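Wundon Household Robotics Challenge

The Wundon Household Robotics Challenge, commonly called the Wundon Challenge, is a student competition in simulated domestic robotics. It is held each year by the Hrubý Institute in Ciltow and is open to teams from secondary schools and technical colleges. All rounds are run in software, and teams are not required to own a robot.

History

The competition grew out of an evening course taught at the institute by Branislav Zeman, who wrote the first set of kitchen tasks as a final assignment. Six teams entered the first contest. A second division for younger students was added later, and the final was moved to August to avoid school examinations.

Format

Each team submits one control program, which is tested on 12 tasks in a simulator named Drikside. Typical tasks include picking up a named item, moving it to another part of the counter, and returning a utensil to its place without knocking over nearby objects. Object positions are changed between runs. Teams receive a set of practice kitchens in advance, while the kitchens used in the final are kept closed until the day of judging. 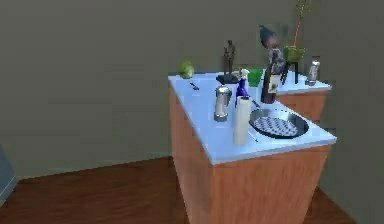 A simulated kitchen with an L-shaped counter holding a frying pan, a blue spray bottle, metal canisters and other items.

A team may enter up to six students and one adult adviser. Advisers may answer questions about the rules but may not write or edit code. Programs are scored on tasks completed, with deductions for dropped objects and for contact with the walls or cabinets. Ties are decided by total running time.

Divisions and awards

The junior division is open to students aged 13 to 16, and the senior division to older students. The winning team in each division receives a trophy and a place in the institute's summer workshop. A separate prize is given for the best written report, judged on the clarity of its account of failed runs.

See also

Drikside (simulator)
Hrubý Institute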